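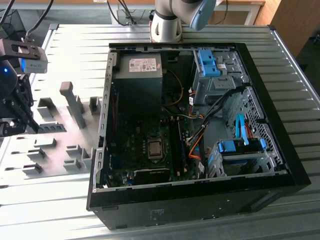 A desktop computer with its side panel off.

Why Do Famous People Tell You to Buy Things?

You have seen the ads. A singer walks down a rainy street in a very expensive coat. A soccer player sniffs a bottle of perfume and looks at the ocean. At the end there is a name in big letters, and no price.

Ads like these are called celebrity ads. Companies pay famous people to be in them, sometimes a lot of money. So before you believe one, it helps to ask a few nosy questions.

Does the star really use it?

Maybe. Maybe not. A star who wears a watch in an ad might put it back in its box when the filming stops. Smiling at the watch is the job. Actors are very good at smiling at things.

What does the ad tell you?

Try this. Watch an ad and write down every fact in it. How long does the watch last? Is it waterproof? What does it cost?

Kamrul Abeysekara's class at Skaltby School tried it in January with 36 perfume and jewelry ads. Only 10 of them gave a price. Most had a song, and a lot had a horse. Perfume is a tricky one anyway, as you can't smell it through a screen. The ad has to sell you a feeling, and a feeling is hard to check.

Why use an old song?

Companies like songs your parents or grandparents already love. When people hear one, they may feel happy or a little sad, and some of that feeling can rub off on the necklace. The necklace did nothing to earn it.

But is it art?

Some people say so. Ads can have beautiful clothes, clever dancing and good music, and the people who make them work hard. You are allowed to enjoy them. I do – I once watched the same shoe ad four times. But somebody paid for that ad, and they would like their money back. They hope to get it from you, or from whoever buys your shoes.

What about stars online?

Look for small words like "ad" or "paid partnership" near the post. They can be hard to spot. If a star suddenly loves a certain lip balm and has a discount code for it, be suspicious.

Words to know

Brand: the name a company sells its things under.
Endorse: to say in public that something is good.
Campaign: a set of ads that go together.

Written by Ruwan Gamage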